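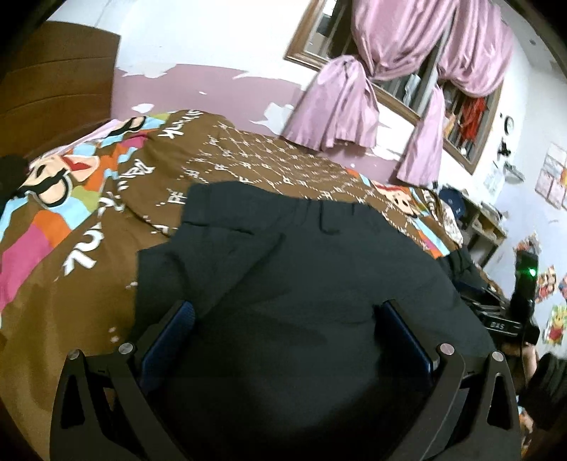 Is the Parnutus clothes-folding package worth paying for?

posted by mudroom_tess

Parnutus is offering a package where you get a pair of hand-held grippers, record yourself folding for a few weeks, and they send back a trained model for your own arms. It's $407 a month. The sales page says it learns "any garment" from 70 recordings. I have two used Poltel arms and a small coat rental shop, so most of what I'd be folding is jackets. Has anyone gotten it to work on something that isn't a T-shirt? I'm leaning no, but I'd like to be wrong.

jacobs_bench

It works fine. I tried the demo in January and it folded every towel. Just buy it.

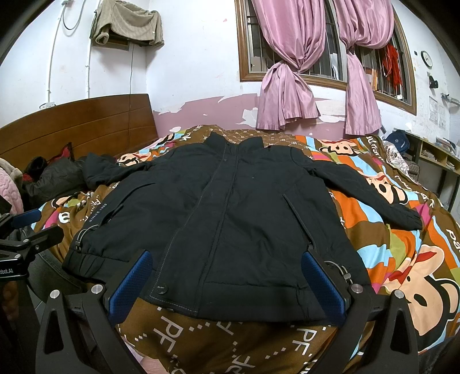 Pongsak Onsri

Towels tell you very little. A towel has no front, no sleeves and no hardware. Put a black zip jacket on a bed with a busy printed comforter and you have a stiff zipper down the middle, drawcords with toggles at the hem, gathered elastic at the waist, and black cloth whose folds are hard to make out in shadow. The person recording can feel where the hem is. The arms can't, unless force data is in the package, and I couldn't find it on their spec list.

I ran the Trorner version of this for 9 weeks. They quoted 86 percent on "mixed laundry." When I asked how much of that was outerwear, I got a link to the same brochure.

Before you pay, ask Parnutus for:
One uncut video of a zip jacket, at normal speed, on Poltel arms.
What they count as a failure. Is a trapped sleeve a pass?
Who keeps your recordings if you cancel.

If they dodge the first one I'd leave it.

mudroom_tess

Thanks. I asked for the video and they sent me a towel. Asking again.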